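The case against the round table

My sister-in-law swears by round tables. So does Naa Yakubu, whose newsletter I read every Wednesday and disagree with by Thursday morning. The theory goes that with no head of the table, everyone speaks up and meetings get shorter. We have had ours since March and I'd like to know when the short meetings start.

I wanted the plain rectangular one from Lambrechts. I was outvoted. The round one cost more, it can't be pushed against a wall without looking silly, and whoever sits down first gets the spot near the power strip while the rest of us stretch cords across the top. A rectangle has a back edge where you can hide all that. A circle has no back edge. Everything on it is in the middle of something.

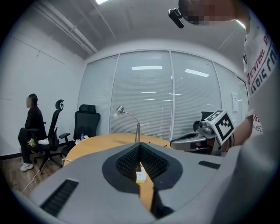

The table, the chrome lamp and the chairs that came with the room.

Then there's the lamp. I'll admit I like the look of it, the thin curved arm and the little metal shade. As a thing to read by, I'm less convinced. The light lands in one place and the people sitting across from it get nothing. Clémence Rey told me to put it in the center and stop complaining – I tried that for a week, and then it was in everyone's way when we passed papers over.

The wood color has grown on me, I'll give them that. It is more orange than the sample was, but it's warm against all those black chairs, and it doesn't show crumbs much.

As for the chairs, I have no quarrel with the tall mesh one. People drift into it and roll off toward the wall, away from the famous round table where everyone is equal. Make of that what you like. I'm still pricing the rectangle, and Lambrechts has knocked 100 off.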